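Talk notes: Bold wallpaper in small rooms
Irnia community hall, 2022-10-07

Slide 1
Hi everyone, thanks for giving up a Friday evening to listen to me go on about walls! Mention coffee is in the back. Ask who has wallpaper at home right now, then who hates it (wait for the laugh).

Slide 2
My first papering job was my own hallway on Arruda Street, in February, with the heat off. I bought a tiny beige print because I was scared of anything bigger. Looked like oatmeal. I lived with it for two years and then stripped the lot in one weekend.

Slide 3
So, scale. People think small room, small pattern. I go the other way almost every time. A big flower gives your eye one thing to land on, and a small busy print just fizzes at you. Tell the powder room story here, the short version (skip the plumber).

Slides 4 to 6
Click through slowly, let people look at the color.

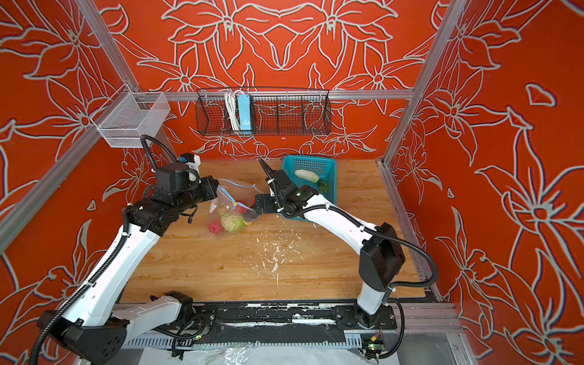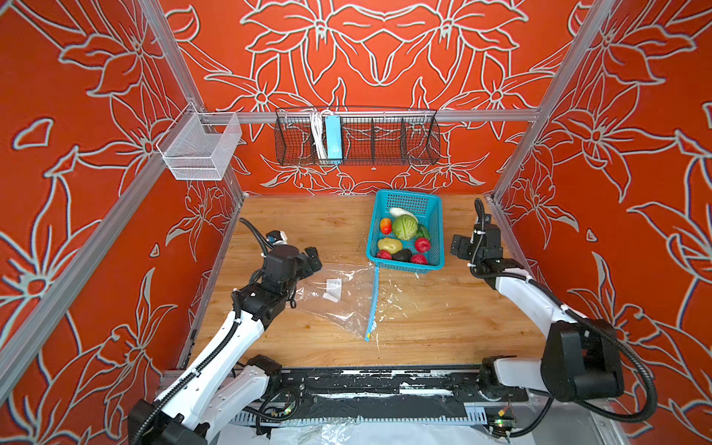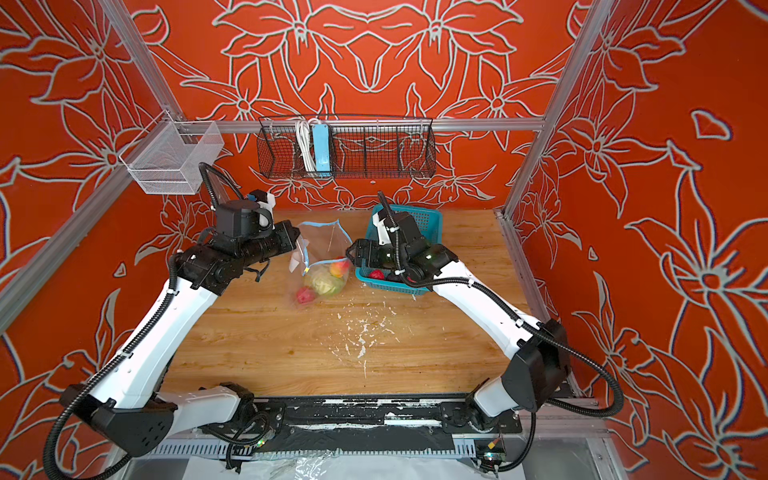
Hicham Tazi

Orange-red with pale gray outlines, lily-like flowers, three walls of it. Would I put that in a bedroom? Probably no. In an entryway, yes, tomorrow! The outline is doing a lot of work there. Take the pale line away and you'd have a very loud orange box.

Slide 7
Matching the repeat. Hold up the sample roll. The one I brought has a 23 inch repeat, so you lose a fair bit on every drop, and you need to buy for that up front. I ran short once and the new batch was a hair pinker. I still see it every time I visit that client (she says she can't, she's being nice).

Slide 8
Where to start hanging. Middle of the wall people see first, work out to the corners. Plumb line, please, even if the door frame looks straight. Mine wasn't.

Slide 9
Costs. The budget roll is 28 dollars, the fancy one is 60. Pass both around, and don't say which is which until they come back.

Slide 10
Questions. If it goes quiet, ask somebody to describe the worst wallpaper they grew up with, that always gets things moving. Sample books stay on the side table until we lock up. Get the Irka book back from whoever takes it!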